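Wavoldale Street Corner Pack — is it worth the budget line?

By Seo-ah Min | Dec 10, 2020

So I finally got the Wavoldale map running for our sidewalk delivery robot, and I like it a lot! The license is $1,600 a year (or $350 for one month, if you only want to poke around), and I'd put it in the plan before you price a second lidar. Crosswalks were my first stop.

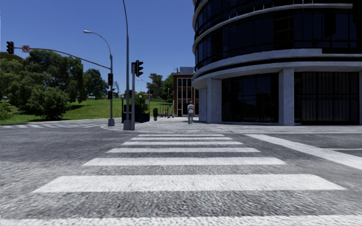 Crosswalk and curved office block, Wavoldale map

You get people too — they come in the base pack, no add-on to buy. Our planner is way too shy near them, so that's where most of my hours went. 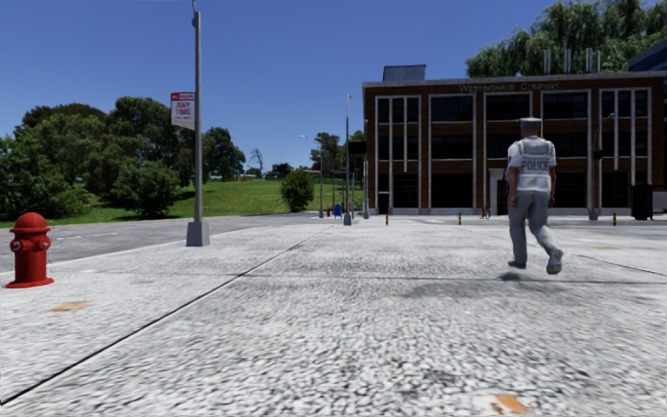

Officer and hydrant on the brick building side

Budget for a decent graphics card as well. Mine was $834 and it copes fine with one robot and two cameras, less fine with more. The Prorkard bridge is billed separately, so ask for both on one quote. I begin every new build on an easy stretch like the one by the fence.

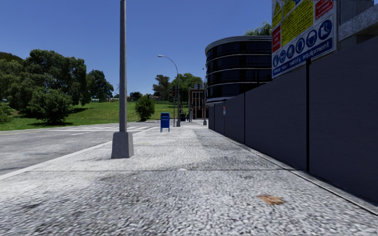

Sidewalk with mailbox, fence and safety sign

We renew in February and I'm saying yes.

26 comments | 350 shares

Related items
Gavalas wheel base, spare parts
Funa depth camera mount
In-ho Choo: renting vs. buying a test robot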